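Home | Guides | Set-Up | Parts | Contact
Filed under: Shop Floor Automation
28 comments

Section 4: Getting the arm ready for your shift

I've been running the Iridero cell at our Vumidville shop for a good while now, and before that I packed the same orders by hand, so this section is written by somebody who knows both jobs (and whose wrists remember one of them very well!). Last updated 2/8/26.

What changes for you: the arm does the reaching and the setting down. You do the loading, the checking and the stopping. On my old bench I handled 1,867 parts in a normal week. The cell did 3,140 in its first full week in January, and I spent that week learning to look at a screen and walk over only when I was needed – harder than it sounds.

Start on the simulator, always. The Gondik software opens on the gripper view, and that's where you do your first checks.

1. Log in under your own name. Please don't use mine.
2. Pick "Practice cell" from the start list.
3. Switch to the gripper view.
4. Open the fingers all the way and leave them open.

Note: the practice cell has a wood floor and a white table in it. Our real floor is painted concrete. Don't let it bother you, the finger controls are the same ones. 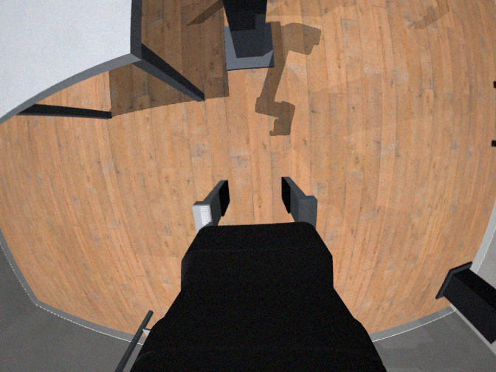
5. Close the fingers at the slow setting, then open them again. Do it a few times until your hand stops jumping on the key.
6. Move the arm left, then right, in small steps. Watch the shadow on the floor as well as the gripper, I find it much easier to judge the arm's pose that way.
7. Press Stop in the middle of a move. Do this every single shift, even if you did it yesterday.
8. Save the practice run and log it on the Mercado sheet by the door.

Caution: practice mode doesn't lock out the real arm. Check that the cell switch is on SIM before you touch anything, and check the light on the gate too.

Caution: never go through the gate to free a jammed part with the cell switch on RUN. I don't care how close it is to break.

Note: new operators do 100 practice picks before they go live. Keisha Delacroix signs you off, and she'll want to see you use Stop without looking for it. If you came over from hand packing like I did, ask her for the slower pace for your first few shifts. She set it up for me and I was glad of it.

When you're signed off, go on to Section 5, Loading the trays.

Shared 28 times | Leave a comment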